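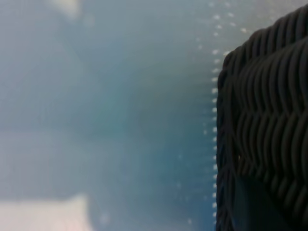 # Dorgate Opens Its Hill Path to Walkers Who Would Like to Take Their Time

DORGATE -- The town of Dorgate will open the Lostier Path in April, an 18-kilometer walking route that links the old market quarter with the lake at Feyisa. A bus has covered the same distance for years in well under an hour. The tourism office wishes the bus no harm.

The path climbs through chestnut woods, crosses the river 4 times (once more than strictly necessary, but the fourth bridge is pretty) and passes the Lostier chapel, where the view takes in the whole valley and, on clear mornings, the cement works.

"We were told visitors want something authentic," said Maëlys Carré, director of Dorgate Tourism. "The first hill is very authentic. I have been up it in the rain."

Walkers who prefer to split the trip can stay at one of six guesthouses along the way. Most serve supper at 7 p.m., and the kitchen at Flirard House closes when the soup is gone. Its owners, Samira and Khalil Khasawneh, have added a drying room for boots and a shelf for the novels people carry uphill and never open.

At Feyisa, the path ends beside the boathouse. Rowboats can be hired until dusk, and the lake is open for swimming from June, although the water itself tends to hold out until August.

Guided walks leave the market fountain at 8 a.m. throughout the season. Yuzuki Nomura leads the route in English and Japanese, and Milagros Mateos in Spanish. Both guides will discuss local geology if asked, and Ms. Mateos will discuss it anyway.

The Lostier Path is free to use. A printed guide, 128 pages with fold-out map, is on sale at the tourism office and at all the guesthouses. It includes bus times for the return trip.

**Press contact:** Maëlys Carré, Dorgate Tourism, Market Square, Dorgate. Press walks can be arranged on request -- please bring proper shoes.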